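Romo (shoe repair shop)

Romo is a shoe repair and leather shop in Borkstead, and I've been taking my boots there long enough that I got drafted into writing its entry for this local business wiki. It opened in 2000 in the narrow storefront at 182 Parsa Street, between the bank and what was then a video rental place. Two people ran it in the beginning, one at the counter and one at the finishing machine in back. Today the shop has 14 employees, if you include the folks at the Tornby branch (and I do, they work hard!).
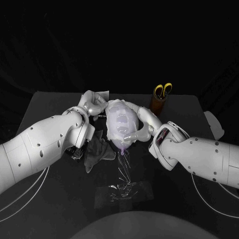
Early years

The first winter was slow. From what I've heard over the counter, most of the money came from cutting keys and replacing watch batteries, and the key machine is still there next to the register. Things picked up when the owners started taking in work boots from the rail yard - full resoles, mostly, with a few zippers thrown in. The yard crews told their friends, the friends brought in their good shoes, and by the next May there was a waiting list for heels.

The name comes from an old sign the owners found in the basement when they signed the lease. They liked the lettering, cleaned it up and hung it over the door. 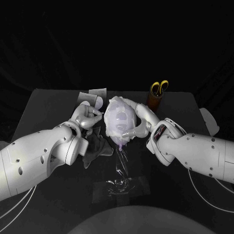
White material packed inside a purple-tinted plastic bag.

Services

Resoling is still the main business. You can get leather, rubber or crepe, and I'd go for the rubber if you walk to work like I do. The shop also stretches shoes, patches linings, restitches handbags and shortens belts while you wait. Dyeing is done in small batches, so a pair dropped off for a color change can take a while, especially before prom season.

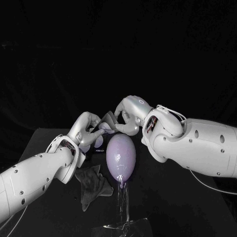 Prices are posted on a board behind the counter, and they'll tell you straight out when a pair isn't worth fixing. I've been sent home with my own sneakers more than once! Anything left past the pickup deadline goes on the sale rack by the door, where I found my favorite loafers.

Tornby branch

The second shop is across the river in Tornby, in half of an old dry cleaner's. It only takes drop-offs and sells polish, laces and insoles - the repairs themselves all go back to Parsa Street in the evening van.

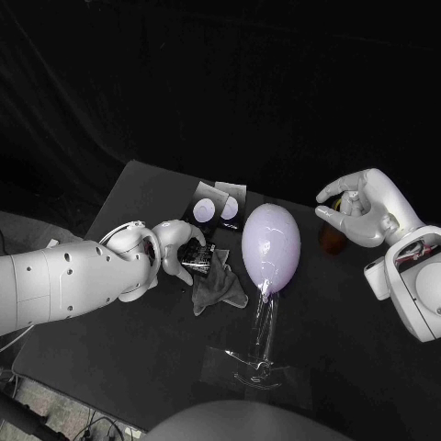 Romo is also known for its window, which changes with the seasons and gets more attention than you'd expect for a shoe repair place. The fall one is my favorite, all brown boots and brass tacks. For a while they set everything against plain white paper and the tan shoes looked washed out. I've been lobbying for a heavy black curtain in loose folds, same as the one hanging behind the dark table in the photo, and so far I've been told it would show every speck of dust. The spring window usually has sandals and a few bags, and it stays up until the first wedding orders come in.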